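Home Projects Reports Contact

December
By Fanni Kiss
2 comments 2 shares

Ulora stand: progress report to Cirkico

This report covers the work on the Ulora stand since the last payment. It goes over the parts, the tabletop trials, the bowl supply, the instruction card and the money. The schedule is at the end. Changes to the plan you approved are marked as changes where they come up.

For anyone reading the file for the first time, the Ulora is a small stand for keys, rings and the other things people empty out of their pockets when they get home. It has a post to hang things on and a bowl to drop things in, both on one flat base. The base is shaped like a figure eight, with a small round end under the post and a larger round end under the bowl. It is meant for a hall shelf or a bedside table.

Work on the base and post

The base outline is now fixed. In the first version both ends were the same size and the stand took up more of a shelf than it needed to. The small end only has to carry the post, so we reduced it and left the large end alone. The post stayed where it was.

The arms took longer. The plan showed them at one height on opposite sides. We have changed that. There are now two short arms at different heights, pointing different ways, so a set of keys hung on one does not lie against whatever is on the other. The higher arm passes behind the rim of the bowl. I had doubts about this and asked for it to be moved, then withdrew the request after we had used the stand for a while. Things hung there stay clear of the bowl opening if they are short. Long lanyards do not, and the card will say so.

Everything on the stand is white. The gray and green versions in the original proposal have been dropped from this round. This is a change to the plan. It saves a separate order and can be looked at again once the first batch has sold.

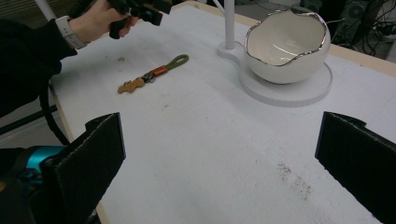 Does the bowl come fixed to the base?
The bowl lifts off. It sits in the large round end by its own weight, and you can take it away to wash it or tip it out. We tried a version with the bowl glued down and went back to the loose one after the first week.

The bowls

The bowls come from Pistar. They are white ceramic in the form of a cracked eggshell, glossy inside, with an uneven rim edged in silver. The shape was in the proposal and has not changed. The opening tilts a little toward the person using it, and you can see what is in the bottom without bending over it.

We received 746 bowls and accepted 723. The rejected bowls had gaps in the silver edging or a rough spot on the rim that could catch a sleeve. A few rocked when set down. Pistar has agreed to credit us for all of them, and the credit will appear on the next invoice. I have not asked for replacements. The accepted number covers the first batch with enough over for breakage.

Checking the rims was the slowest job of the period. It has to be done by running a finger around each one under good light. We had allowed two afternoons and it took most of a week. For the next order I would like Pistar to do this before packing, and I have written to them to ask what it would cost.

One thing we got wrong: the first cartons were opened on a bare bench and the bowls were stood directly on it, and several picked up marks on the underside. The marks came off with a damp cloth but it was extra work. Since then the tables have been covered.

Tabletop trials

The purpose of the trials was to find out what people can comfortably hang on the stand, what they prefer to put in the bowl, and whether the base stays put while they do it. For most of the period we worked with house keys, a bicycle lock key, rings, earrings, coins, a watch and a number of keychains with charms on them.

The keychains were more useful than I expected. A plain ring with two keys goes onto an arm without any thought. A keychain with a long cord loop and a charm at the other end can be hung by either end, and people are not consistent about it. Hung by the loop it drops a long way. Hung by the metal ring near the charm, it sits close under the arm and the loop trails. Both are acceptable but the second takes more care, and the arm has to be thin enough for a small ring to pass over the end.

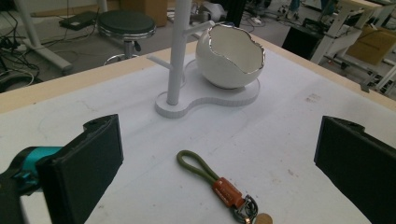

OSMAN, December. The last set of trials was done here, on the large table, with the stand set toward the far edge and the keychain in front of it. The keychain was the one with the olive green cord loop, the orange-brown tab and the dark metal clasp. I chose it for being awkward. The cord is soft and folds over on itself, and the weight is all at the other end.

We placed it differently each time, sometimes close to the base and sometimes well away, sometimes straight and sometimes on the diagonal. I asked for the ring to be hung on the post and then taken off again. I also asked for it to go in the bowl on some turns, to see whether the cord would stay inside. It usually did if the cord went in first. With the charm first, the loop tended to end up over the rim.

Nothing was broken in these sessions. The base shifted a few times when a ring was pulled off at an angle. It did not tip. I would still like pads under it, and four small ones per stand have been priced. The cost is low and it can come out of the amount set aside for packaging. Please let me know if you object to that. Otherwise I will order them with the cartons.

A point about the arms. Whoever is hanging something tends to go for the arm nearest the hand they are using, and they do not look for the better one. For this reason I no longer think the card should tell people which arm is for what. The draft had "keys left, jewelry right" on it. That line has been taken out.

The instruction card

The card is one sheet, printed on one side. It now shows how to set the bowl in the base and gives a short line on cleaning. It says to wash the bowl by hand and keep it out of the microwave on account of the silver edging. There is also the line about long lanyards. I have asked for larger type than in the draft.

I would like to put one picture on the card with something hanging on the post and the bowl in place. Buyers who saw the stand with nothing on it took it for a candle holder or an egg cup, and they understood it right away when a keychain was hung up.
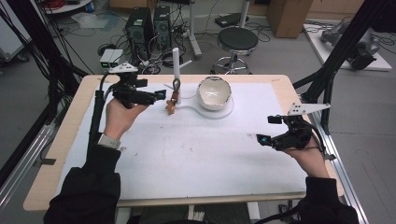

The same goes for the outside of the carton. At present it carries only the name and a line drawing of the stand. The drawing is accurate but it leaves out the keys, and without them it looks like part of a lamp. A new drawing has been requested and should not delay the cartons.

Packing

The post travels separately from the base and pushes into it. The bowl goes in its own sleeve with the opening facing up. We packed some with the opening down at first and the rims rubbed. With the opening up there is space inside for the card, folded once. The pads, if approved, will be stuck on before packing so the buyer does not have to do it.

Money

Spending is within the amount released. The bowls and the first cartons are paid for. The extra hours on rim checking went over the line for labor, and I have covered them from the line for the second color, now unused. The detailed sheet is attached to the copy sent to your office. No additional payment is requested for this period.

Next

The pads and cartons will be ordered as soon as I have your answer on the first. Packing starts when both are in. While we wait I will finish the card and send you the proof. I also want to repeat the hanging trials with heavier keys, the kind with a car fob attached, as those have only been tried a few times and always on the lower arm.

Questions can be sent to me at the usual address. I am at the Osman workshop in the mornings and can take calls after lunch.

Fanni Kiss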